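Ospina Hand-Held Recorder, Second Edition

Sold by Grurdale
Price: 119 (pair), charging dock included
In stock

Hello and welcome to the page for the Ospina. I started making these because I wanted one for my own bench and couldn't find anything I liked, and then a couple of people asked for theirs, and now I have a shelf full of housings and a kettle that never gets a rest. If you've bought from me before, skip down to the part on what has changed. If you haven't, sit down, I do go on a bit.

The Ospina is a pair of controls, one for each hand, that lets you drive a two-armed robot while everything it sees and does is saved for training. You move, the arms follow, and the wrist cameras, joint positions and gripper openings all go into one file with one clock. Press the thumb button to start an example, press it again to finish it, hold it down to throw the example away. I use that last one more than I'd like to admit!

What I wanted most was something you could work with for a whole afternoon without your wrists aching. Gathering examples is slow. You do the same small job over and over with little changes, and by the end you're tired, and tired people make jerky recordings. So the grips are light, the triggers have a long soft pull, and there's a rest position where you can let go completely without the arms drooping.

The awkward jobs

Boxes and blocks are easy. Almost any set of controls will give you decent examples of picking up a block. I do most of my own testing with soft, shiny, floppy things, and clear plastic bags are my favourite for that – they fold differently every time you touch them, they throw light back at the camera, and half the time it's hard to say where the edge is. Put a red tie on one and you've got something thin and bendy to deal with as well. A learning system needs to see plenty of this sort of mess, from close up.

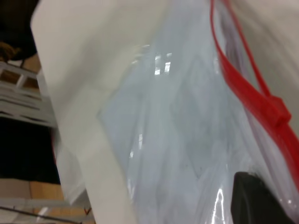

Clear plastic and a red tie, in both of these.
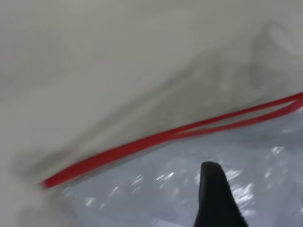

Wilson Guzmán wrote to me after a fortnight with his pair to say that the soft trigger pull was what sold him on it, because he could ease off a bag a little at a time and his recordings had stopped looking like someone slamming a drawer. He did grumble that the left trigger felt stiffer than the right for the first few days. Fair enough, Wilson, it did, and I've changed the spring.

What's changed since the first edition

The triggers, as above. Both springs now come from the same batch and I test them together before they go in the box.

The thumb button has moved up a touch. On the old one, people with small hands (me included) had to shuffle their grip to reach it, and you could see the shuffle in the recordings as a wobble at the end of every single example. Very annoying to trim out.

The cable is longer and comes out of the bottom of the grip instead of the back, so it doesn't rub on your sleeve.

You can now add a note to an example straight after you finish it. There are 13 ready-made notes on the menu, things like "dropped it", "good one", "camera blocked" and "second try", and you can swap any of them for your own words. I'd really encourage you to use these. When I go back through a long session, the notes are how I find the clumsy bits, and I keep quite a lot of the clumsy bits – a system that has only ever watched tidy work has no idea what to do when the bag slips.

What's in the box

Left and right grips
Charging dock
2 cables
Spare trigger springs
Soft case
A printed sheet with the button layout on it

What you'll need already

Two arms with grippers, and a computer that can talk to them. I write the settings files for the Zendik and Sernora arms myself and they're ready to go. Other arms can work, but you'll be filling in the joint limits by hand and I'd set aside an evening for it. Up to four cameras can be recorded at once. They don't have to match.

No cameras are included, sorry. I tried bundling them and everyone wanted a different sort.

A few things I get asked

Can I use just one grip? Yes. Plug in the one you want and the software leaves the other arm parked.

How long does the battery last? Seven hours of steady use on my own pair, which have had a hard life. They also run happily while plugged into the dock.

Where do the recordings go? Onto your own computer, in a folder you choose. Nothing gets sent to me and there's no account to make.

Will it train the model for me? No, it only does the gathering. The files are plain and well labelled, and there's a small reader script so you can get them into whatever you train with.

Can I get the grips in another colour? Grey or dark green. I had a yellow for a bit but it marked terribly.

Postage and returns

I pack orders every morning and they go out the same afternoon. If the grips don't suit your hands, send them back within 30 days in the soft case and I'll refund you. Springs and cables are sold separately on the spares page, and the next batch of dark green should be ready in April.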